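Notebook | Wiki | Bookings | Parts list | Log out

Skarnus hand tools – bedroom session, Wednesday

Started at 9:30, which for me is practically dawn. Plan for the day was folding and sorting on the bed, two hand-held grippers, one in each hand, no arm anywhere near. Writing this up on the same evening so I don't do what I did in January and try to rebuild a whole day from file times.

Quick note for Guadalupe, who asked why we don't just teleop the arms for cloth: we tried it for most of last month with the Serrano setup and I was awful at it. I could get one corner up, fine, but with the second arm I'd always pull too late and the whole thing would slump. With the tools in my hands I don't have to think about it, my wrists already know how to fold a shirt. The price is that I can do things with my wrists that the arm can't do at all (more on that below, because it bit us again).

Before anything else I did the usual checks. Jaws open and close all the way, nothing rubbing, lenses wiped, clock sync between left and right. Left was fine first try. Right needed two goes at the sync and I still don't know why. Eliseo thinks it's the cable, I think it's the script, we have a coffee on it.
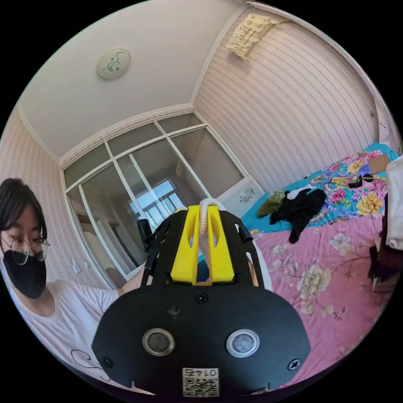 Morning block was single garments. Pick up, shake out once, lay flat, fold, put on the stack. I went too fast for the first stretch, so I binned those and started over, counting under my breath like a dance teacher. It does help! Domingo's rule is that if it feels silly and slow, it's about the right speed for the policy, and I've stopped arguing with him.

Things I noticed while going:

- Dark clothes on top of dark clothes are still a pain. I can see the edge because I know where I put it, but when I scrubbed through the clips later I could hardly find it myself. Alternate light and dark when stacking, please, whoever goes next.
- Keep the fingertips in view before the grasp. I kept coming in from the side out of habit and hiding the contact with the cloth itself.
- Pause for a beat at the end with the jaws open. Trivside cuts the episodes on that pause and if you rush it you get two folds glued into one.

Lunch, then the two-handed stuff. Blankets are my favorite, and also where most of the mess comes from. The idea is simple enough: take an edge with one tool, take the corner with the other, pull until it's flat, then walk both hands over together. Knit stretches though, so "pull until it's flat" turns into a judgment call, and I don't think I made the same call twice all afternoon. Fiachra wants that variety left in. I'd like at least one block where the tension is boringly even, so we can tell whether the policy is learning to pull or just learning to wave its hands around. We agreed to do both, his first.

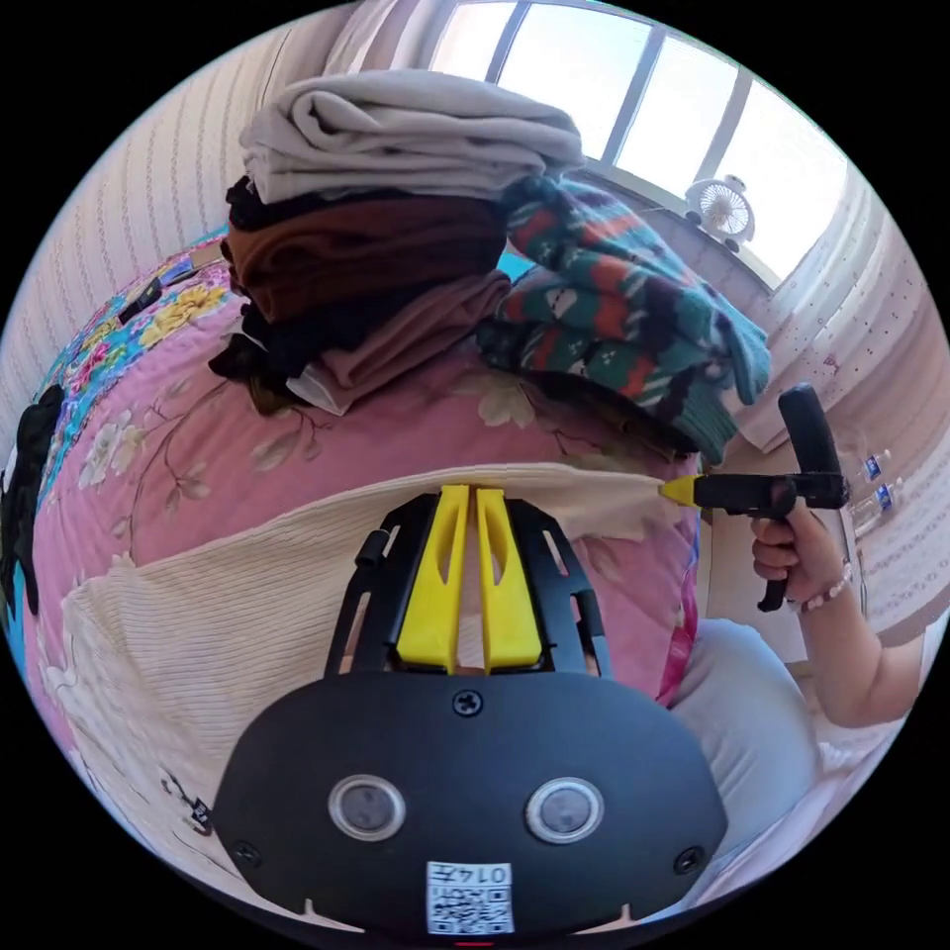

Two-handed blanket work, edge in one gripper and corner in the other.

Back to the wrists. The filter that checks whether the arm could follow my motion threw out 44 of the 116 episodes, nearly all of them two-handed. I watched a handful of the rejects with Cledwyn on a call and it's so obvious once you look – I roll my right hand way over on the last part of the fold, where a person would and the arm would hit its joint limit. He suggested shifting my feet instead and coming around the bed a bit. Tried that for the last few takes and it felt clumsy, but those went through the filter, so clumsy it is.

I also wonder if the filter is a little strict on speed. Lodance, the new retargeting branch, is meant to stretch time in the fast bits instead of dropping the whole episode. I haven't run it on today's data. Eliseo, if you get to it before me, use the raw folder and leave the filtered one alone.

Running total for cloth is now 546 kept episodes. Bigger than I expected, though the two-handed share is still thin.

To do:
- swap the sync cable, rerun, settle the coffee
- even-tension blanket block, slow
- ask Domingo if we can label failed grasps and keep them
- short clip for Guadalupe on the wrist roll, good one and bad one side by side
- my right thumb is sore from the trigger, try the softer spring

Stopped at 5:15. Uploads still going when I closed the laptop.

Related entries
Trivside: where episodes get cut
Serrano teleop notes, towels
Finger wear and when to reprint
Lodance first run, cups only

Last updated: Wednesday, 8:40 pm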